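Election Forecasts: Frequently Asked Questions
Lu, the Irosstead politics page
Updated Thursday, June 13, 2024

Does an 80 percent chance mean my candidate is going to win?
No. It means the people who built the model think the other side wins one time in five. I wouldn't board a plane with those odds. Readers still write in after every election to say the forecast was "wrong," and forecasters still write back to say it wasn't. Both sides have a point, and the second one is awfully convenient.

Why did Lu stop running the Zorkach forecast?
We asked how it weighted older polls and got a brochure. We asked again and got a longer brochure. Until someone shows us the math, we won't print the number.

Isn't a poll of 171 people better than nothing?
Sometimes. The Clutalville mayoral poll had 171 responses and a margin of error close to 8 points. It showed a 3-point lead, and by dinner that lead was a headline. A gap that small in a sample that small tells you the race might be close - you probably knew that already.

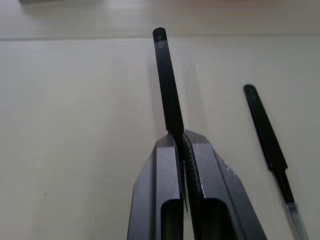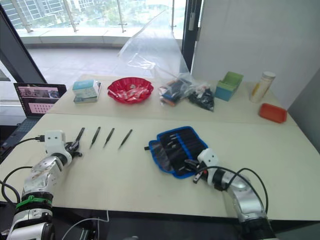

Gray gripper fingers in the first; two robot arms and four black tweezers in the second.

Don't the models improve every cycle?
So we're told. Each new version explains the last miss very well. I'd be more impressed if one of them explained the next miss ahead of time.

What about betting markets?
They move fast, and people take that for knowledge. A thin market can be pushed around by a few people with money and a hunch. Check how much is being traded before you quote the price at anyone.

Should I ignore polls completely?
I don't. I look at who was asked, when, and who paid for it. If a campaign paid, I assume there was another poll it didn't release.

Will you be making a prediction for Irosstead?
No. We'll post the counts as the county releases them, and mail ballots can take days. If you need a winner before bedtime, other sites will be glad to give you one.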